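Brakodska is a student manipulation project in which teams teach a two-armed robot to pick up and set down household objects. It began as an evening class led by Jouko Salminen and later became a club with its own yearly competition, the Drulau round, held in August.

Teams work in groups of 3. Each group records its own demonstrations by steering the arms by hand, then trains a control program on the recordings. A full training set holds around 2,000 demonstrations, of which 800 must involve objects with curved or glossy surfaces. Such objects are considered harder to grasp -- their outline changes sharply with the viewing angle.
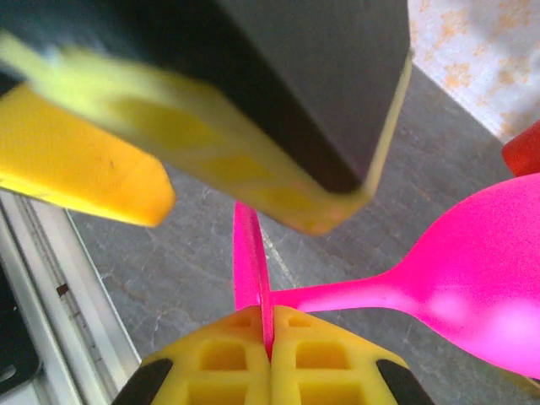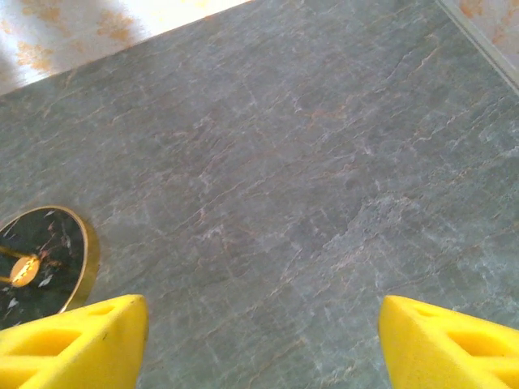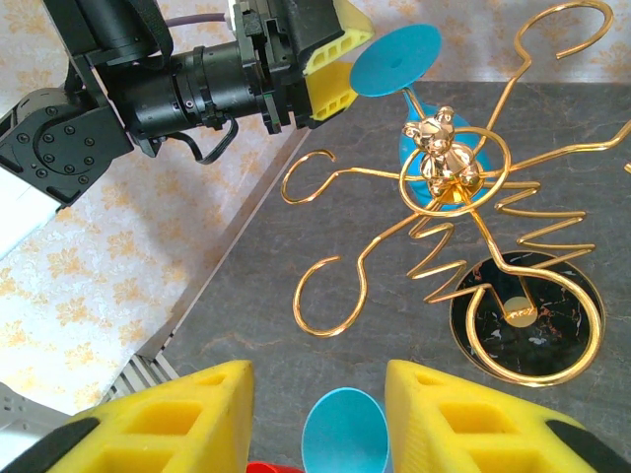

Views over the stone-patterned work surface, with yellow gripper fingers in each.

Scoring is based on completed placements. An object that tips over after release earns half credit, and one that leaves the work surface earns none. Thin stems and flat bases carry a bonus under the Esside rules, adopted in the club's second year. Before that, all objects were scored alike.

Recordings are stored in the Kokkonen archive, a shared folder open to current and former members. Entries shorter than 300 frames are rejected at upload. Files are named by team, object and attempt -- earlier sets used the attempt number alone and have only partly been relabeled.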